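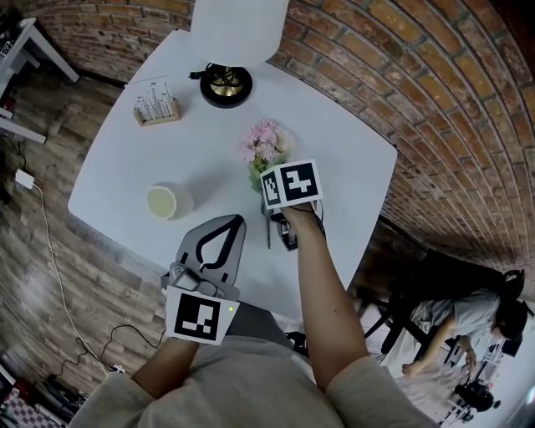
Section 2: Getting your Clistum dimmer talking to your lamp

Okay, you've got the box open and the plug-in dimmer is out of its sleeve. I wrote this part of the guide after setting up a whole pile of these for family, so it goes in the order I do it at home and skips the stuff that only matters if you're wiring a wall switch (that's Section 5, and please get an electrician for it). The steps were last checked on August 11, 2021, with the Giltlow app on both kinds of phone.

What you need before you start

The dimmer, the little reset pin taped inside the lid, a lamp with an ordinary on/off switch, a bulb marked "dimmable", and your home Wi-Fi password. Go find that password now! I always think I know mine and I never do.

Caution: The dimmer handles one lamp of up to 100 watts. Don't plug a power strip, a fan, a heater or a phone charger into it. Indoor use only.

Caution: Never use the dimmer with a bulb that doesn't say "dimmable" on the base or the package. It may buzz or flicker, and it can get hot enough to fail.

Plugging in

1. Turn the lamp off at its own switch and unplug it from the wall.

2. Check the bulb. If you're swapping it, let the old one cool first.

3. Plug the dimmer straight into the wall outlet. The small light on the side should blink blue. If it doesn't blink at all, try another outlet – half the outlets in my living room are run by a switch by the door, and I've been fooled by that more than once.

4. Plug the lamp into the dimmer.

5. Turn the lamp on at its own switch and leave it on from here on out. The dimmer can't do a thing with a lamp that's switched off, and this is far and away the most common call Hedvika Oravec gets on the help line.

Note: Uncoil any extra cord before you use the lamp for a long stretch, and keep it out from under rugs and chair legs.

Pairing with the app

6. Open the Giltlow app and tap the plus sign in the top corner. Choose "Plug-in dimmer" from the list. There's also a "Wall dimmer" right under it, and they look almost the same, so go slow.

7. Stand in the same room as the dimmer and hold its side button until the blue light blinks fast. Let go.

8. Type in your Wi-Fi password and tap Next. The app can take up to 2 minutes here and it looks stuck the whole time (I've asked them to put in a progress bar, we'll see!). Leave the app open and don't lock your phone.

9. When the light turns solid blue, give your lamp a name. Pick something you'd say out loud, like "reading lamp" or "hall". I named my first one "Lamp 1" and by the time I had a few of them I had no idea which was which.

Note: The dimmer only works on 2.4 GHz Wi-Fi. If your router shows two network names, pick the one without the "5G" at the end.

Setting the low end

Please don't skip this bit, it makes a huge difference with LED bulbs. Every bulb has a point where it starts to shimmer or just drops out, and you want the slider to stop above that.

10. In the app, tap your lamp's name, then Settings, then Low End.

11. Drag the slider down slowly until the bulb starts to flicker, then bring it back up until the light is steady. Give it a few seconds before you decide, some bulbs are slow to settle.

12. Tap Save. Turn the lamp off and on once from the app to make sure it comes up cleanly at the new low setting. If it doesn't, nudge the low end up a little and save again.

Haris Ansari, who tested the Sirkley bulbs for us, likes to do this after dark with the other lights off, and I've come around to his way. You notice flicker a lot sooner.

If something goes wrong

The light on the dimmer is red: it found your Wi-Fi but the password was wrong. Go back to step 7.

The app shows code 814: the dimmer and the app are on different software versions. Update the app first, close it all the way, open it again, and let the dimmer update itself. Don't unplug it during the update.

The bulb hums: try a different dimmable bulb before you blame the dimmer. My old Gilani bulb hummed at every setting and the next one I tried was silent.

Nothing helps: push the reset pin into the hole beside the side button and hold it until the light goes out, then start over at step 6. This wipes the lamp's name and any schedules you made – so write your schedules down first if you were fond of them.

Schedules and the evening fade are in Section 3.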